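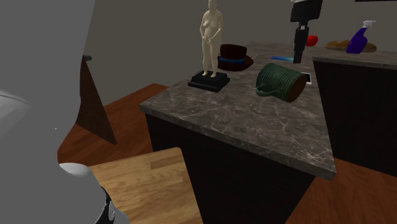

Readers will forgive a silly will, a fake engagement and a snowstorm in June, one subscriber wrote to us this spring, but they will not forgive a hero who stops being funny once he falls in love. Her letter came in after our piece on marriage-of-convenience romances, and plenty of the mail agreed with her.

The small press Drillau has built its list on that kind of reader. It puts out 20 short romances a year, most of them 144 pages, sold in sets of 4. The covers are plain. The plots are old ones: the boss, the best friend's brother, the ex who buys the house next door.

What has changed is the money. In the older books the hero paid for everything and the heroine objected for a chapter. In the newer ones she often has the better job, and the writers have to find another reason for two people to share a roof. Orker, the press's best seller last year, uses a bakery lease that neither of them can afford alone.

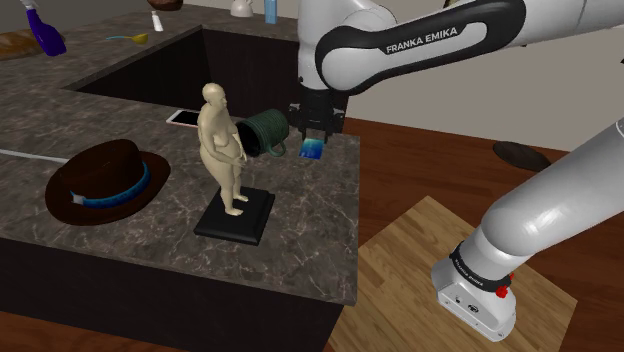

Kitchens do a lot of work in these books. A couple who can't stand each other still have to eat, and a writer can keep them in one room for ten pages without anyone asking why. In Tidus, the second Drillau title to go into reprint, the whole quarrel is set at a counter of dark stone with pale veins running through it, and the heroine spends most of it wiping the same spot. She is angry about a wedding guest list. He has already told his mother yes. It is the best chapter in the book, and the proposal that follows feels rushed next to it. 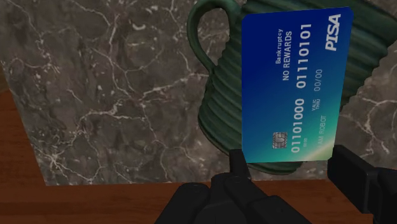
Too many of them end at the proposal, complained a reader who signed only as Duman, and I want to see the first gas bill. Drillau seems to have heard this before. Its June set includes 2 sequels that pick up after the honeymoon -- one with a baby, one with a lawsuit over the inheritance. The lawsuit book is the stronger of the pair, though the judge is a bit too fond of speeches.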